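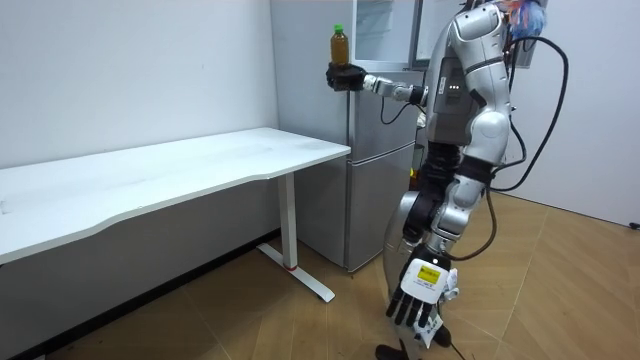

Green cap, silver fridge.

November, getting on for nine at night, feet up.

So I finally did the fridge. I've been saying I'd do the fridge since the clocks changed and I have walked past it every day with my eyes fixed on the floor, and this morning I opened it for milk and something in the door rack was stuck down so hard that the whole rack came up with it. That was that. Coffee first, then sleeves up.

It was maple syrup, by the way. Not even a big leak, just a slow one, down the side of the bottle and into the corner, where it had set like varnish. I ran a bowl of hot water with baking soda and laid a cloth over it and left it alone while I did the rest, which is my mother's method and it works on everything except candle wax.

I started at the top. Top shelf was leftovers, and I'm not going to write all of those down, I have some pride. There was rice. There was half an onion in foil and then behind it the other half of (I think) the same onion, also in foil. There was a soup I was so pleased with when I made it that I told three people about it and then apparently never ate another spoonful. Out. I washed the tubs as I went and stood them upside down on a towel, and for once I matched the lids while they were in front of me and threw away the ones with no partner. I've been keeping a lid for a dish I broke two apartments ago!

Middle shelf, dairy and jars. I love a jar. I can't go into a store with a nice label in it and come out alone. I had 8 jars of mustard, and I know it was 8 since I lined them up on the counter and took a hard look at myself. Three of them were the same Kullus wholegrain, all open, all down to the last inch. So I scraped the three into one, and now there's a full jar of it, and I felt like I'd earned money. The hot one from the Charpentier stall has to stay. The honey one can go to whoever wants it. I kept four in the end, and that's still a lot of mustard for a person who mostly eats eggs.

Also a jar of capers. I don't remember capers. I don't like capers.

The drawers were better than I feared. A few carrots gone bendy (they're in a glass of water now to see if they come back, they usually do), one very sad cucumber, a bag of salad that had turned to soup. Celery still fine, celery is immortal. I took both drawers out and washed them in the tub, because they don't fit the sink, and got water all up my front and down one sock. Under the drawers was a whole little world. Onion skin, a twist tie, a dime, one blueberry as hard as a bead.

I wiped the inside down with vinegar and water and then went over it with plain water. While I was on my knees with my head in there I read the sticker on the inside wall for the first time ever and it says 255 liters. I have no feeling for whether that's big. It sounds enormous and yet I can never get a pie in.

The seal on the door took the longest. It's all folds. I used an old toothbrush and a dish of soapy water and just went around and around, and the gray that came out of it, ugh. But it's grabbing properly again, I can hear it. Before, you had to lean on the door with your hip. I'd about talked myself into a new fridge over that hip business - I'd looked at one in Kidberg, an Altero, and it was over 300 dollars with the delivery - so a toothbrush and half an hour is not bad going.

Then drinks. The drinks are what I really care about. I have strong feelings about a bottle of cold tea. I want it from the door, second rack down, label facing out, and I want it so cold it hurts my teeth a little, and I don't want it to have been lying on its side next to the leeks. They never quite taste right after they've been lying down. I'm told that's nonsense. Shigeru Sasaki told me it's nonsense, at length, on the phone this afternoon, when I'd only called to ask if he wanted a jar of capers. He did want the capers. He also says the door is the warmest part of the fridge and I'm doing it all wrong and bottles belong at the back of the bottom shelf. I said then I'd have to move the eggs to get at them and he said why are your eggs on the bottom shelf, and after that we talked about his knee.

I tried it his way, though! I put a couple in the back on the bottom and left one in the door, and at four o'clock I had a taste of each. The back one was colder. I hate that. I wrote him a message saying it was "hard to tell."

I do like the look of one held up in that room, with the white walls and the fridge being silver. The brown goes quite amber, and then you get that silly bright green cap on top, like a frog sitting on a post. It's a cheerful green. I'd paint a stool that color. I've saved a few of the caps in the button tin with the idea of doing something with them and so far the something is that they're in the button tin.

What else. The magnets came off and I washed those too, and they've gone back in a different order and it's bothering me every time I go past. The pizza menu I threw out, they closed last spring. The photo of Aunt's dog I put higher so the steam from the kettle doesn't get it. The vet's card I kept even though I don't have a cat anymore. Left that one where it was.

I cleaned the top of the fridge as well, standing on the step stool with a paint scraper. I'd rather not discuss the top of the fridge. There's a sheet of wax paper on it now, which I can lift off and throw away come spring and put down another. I read that somewhere and thought it was fussy, and now here I am.

Pulled it out from the wall too, only as far as I could manage, about a hand's width, and got the long brush down behind. It hums lower when it's been brushed. Could be my imagination. Found the good bottle opener back there, the heavy one, and I'd accused at least two people over that bottle opener. I should say something to them. I'll probably just use it in front of them and see.

By the time everything went back in it was getting dark and there was so much room I got a bit giddy. New order, writing it down so I can't pretend later that I don't know: leftovers top shelf at the FRONT, with a bit of tape and the date. Jars in the middle, one row, no second row hiding behind. Eggs up with the butter. Bottom shelf for the big pot when there's a big pot, and drinks at the back (fine). Door is syrup, mustards, and one tea, on principle.

The syrup corner came up lovely after its soak, I didn't even have to scrub. I stood the bottle in a saucer and the saucer just about fits the rack if you take it in at an angle.

Supper was everything that needed using. Eggs, the last of the cheese, the celery, two of the mushrooms that were still decent, and a big spoon of the wholegrain on the side. Ate it out of the pan. Then I washed the pan, I was on such a roll, and wiped the stove around it, and then noticed the oven door and turned the light off and left the room.

Groceries for tomorrow: milk, lemons, something green that isn't celery, baking soda (used the whole box), new sponge. NO mustard. Tape for the dates, I think the roll in the drawer is the kind that won't peel. And ask at the hardware place if they sell the little clips for the door rack, one of mine snapped when the thing came up this morning and it's holding on with a rubber band.

Carrots have gone a bit firmer already. Sock's still wet on the radiator.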